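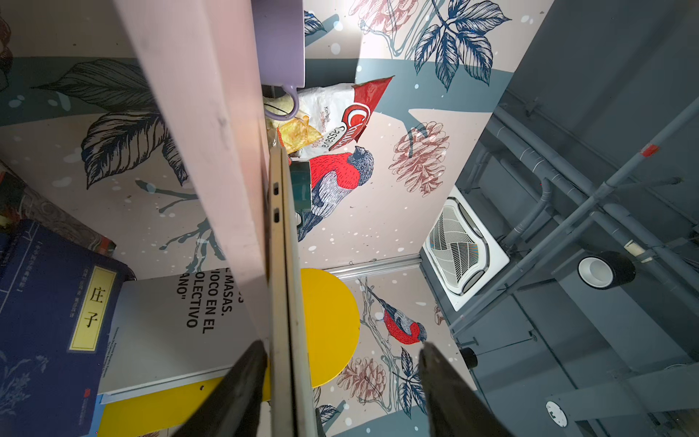

Could we please stop calling it a swap table, was the first remark of the evening, because it makes people think they have to bring something before they can take anything. The member from Plakthorpe had heard this from two neighbours who stayed away last spring for exactly that reason. There was a lot of nodding! We agreed to call it the Seed Shelf from now on, and the sign for the hall door will be repainted to match.

Sarnside and Plakthorpe Seed Library
Minutes of the meeting held on February 16, 2024
Sarnside Reading Room, upstairs

Present: 22 members, including four who were new to us and very welcome.
Apologies: received from three members, two of them down with the same cold.

1. Minutes of the last meeting
Agreed, with one correction. The leeks in item 6 were grown at Plakthorpe and not at Sarnside, and the growers would like that on record. So it is.

2. Matters arising
The damp in the back cupboard has been looked at. A slipped slate was found and put back. All the packets have been moved into biscuit tins and will stay there until the wall has had a few dry weeks. If anyone has tins with tight lids, we can use every one of them (square ones stack better).

The borrowed soil sieve has come home.

3. How the year went
What a year it was! We lent out 1,101 packets, and 352 packets of saved seed came back to us, the best return we have had. Beans and peas made up most of it, as they always do, but there was a lovely lot of lettuce too, and our first home-saved parsnip. Several people asked how the parsnip was done. The answer was patience, and a stake to hold the plant up in its second summer, as it grows far taller than you expect and leans on everything near it.

Squash was discussed at some length. Seed from open-pollinated plants grown near other squash can give you anything at all, and one member described a marrow-shaped thing with a pumpkin's skin that the family ate for a week and rather enjoyed. It was agreed that squash seed will only be taken in if the flowers were pollinated by hand and taped shut. A short talk on how to do this will be given at the June session, with tape provided.

4. The Türkmen melon
This took up more of the evening than planned and was worth every minute. The melon we list as Türkmen came to us in a plain envelope with nothing but that one word on it, and until last summer it had never ripened for anyone here. Last year it ripened in two greenhouses and, to general astonishment, in one cold frame in Plakthorpe. It is small, ribbed and very sweet, and it smells wonderful from the other end of the garden.

Seed was saved from all three. Members were keen to share it widely, and there was a friendly argument over whether to spread it thinly or give good amounts to fewer growers. It was agreed that each person who wants it may have six seeds, with sowing under cover in April and no earlier. Growers are asked to write down the date of the first ripe fruit. A second sheet will be kept for anyone who wants to say how it tasted.

5. Money
The balance stands at £1,937, which includes the gift from the Plakthorpe open gardens. Members agreed to spend some of it on new paper packets, a better set of scales for the tiny seeds, and a year's room hire paid in one go. A request for a second-hand fridge was put off until we know where it would stand.

6. Catalogue
Typing up the old card index is going well, and it now runs as far as kale. There are some real treasures in the cards, among them a note on a runner bean that says only "do not let the goat near". Help with the letters L to P would be gratefully received. It can be done at home in any spare half hour.

7. Flomura
The Flomura growing group has written to ask if we would exchange seed by post. They are short of broad beans and have more tomatoes than they can use, so this suits us perfectly. Agreed with great pleasure. We will send three sorts of broad bean and ask for anything early and short that does well outdoors. One member asked that tomatoes from elsewhere be grown apart from our own in the first year, and this was agreed as well.

8. Any other business
The kettle trips the switch if the heater is on. Please use one at a time.

A request was heard for more flowers on the shelf. Marigold, cornflower and sweet pea are already there but sit at the back, and they will be brought forward.

Labels: please write the year. Please, please write the year.

9. Next meeting
To be held in April at Plakthorpe, with the potato tubers to be shared out beforehand. Bring a bag. Cake is being looked after by the new members, who offered before anyone could ask.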